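街区动态|公共区域人脸识别试点的几个问题

Vorlow 街区管理处上周发出通知,准备从十月起在七个出入口安装带人脸识别功能的摄像头,设备和后台由 Plurkura 公司提供。通知只有一页,贴在电梯旁边,不少住户到现在还没看到。我们把目前能确认的情况整理如下。

按照通知的说法,系统用于识别住户和登记访客,识别成功后门禁自动打开。原来的门卡可以继续用,期限没有写明。管理处在电话里答复说,门卡至少保留到试点结束,但试点什么时候结束,对方也说不清楚。

争议最大的是数据保存。合同草案第九条规定,影像和比对记录由供应商保管,保存时间为 181 天。草案没有区分住户、访客和路过的人。住在东侧的 Bendik Granström 做过多年网络安全工作,他看过草案后提出两点意见:一是路过的人没有签过任何同意书,不应该进入比对库;二是供应商可以把数据用于“改进产品”,这句话范围太宽,应当删掉或者写清楚用途。

二十多年前的科幻电影里常有这样的镜头:主角走进商场,墙上的广告叫出他的名字。当时观众觉得新鲜,也觉得离自己很远。现在技术上要做到这一步并不难,Plurkura 的宣传册里就有一项叫“个性化迎宾”的附加功能,管理处表示这次没有购买。不过草案允许供应商远程开启新功能,事后通知即可,这一条我们认为需要修改。

反对意见之外,也有住户支持安装。去年冬天地下车库连续丢了几辆自行车,旧摄像头画面模糊,什么也没查出来。有老人说经常忘带门卡,刷脸会方便一些。这些需要是实际存在的,换高清摄像头、在值班室加一名夜班人员,也可以解决其中一部分,费用还要再比较。

目前已有超过 429 位住户在意见书上签名,要求先公布完整合同,再决定是否安装。意见书没有要求取消试点,主要内容是缩短保存时间、允许住户随时退出、保留门卡,以及每半年公开一次调取记录。 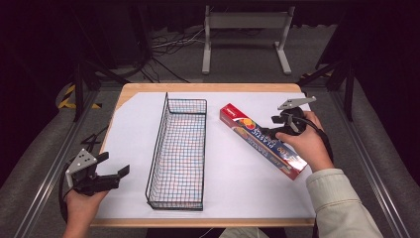

意见书签名截止到星期六晚上九点,纸质表格放在 Wusis 咖啡店的柜台,也可以请楼长上门来取。已经签过名的住户不用重复填写。租户和房东都可以签,同一户的成年人各签一份。管理处答应在收到意见书后安排一次说明会,供应商会派人到场,时间定下来后登在下一期。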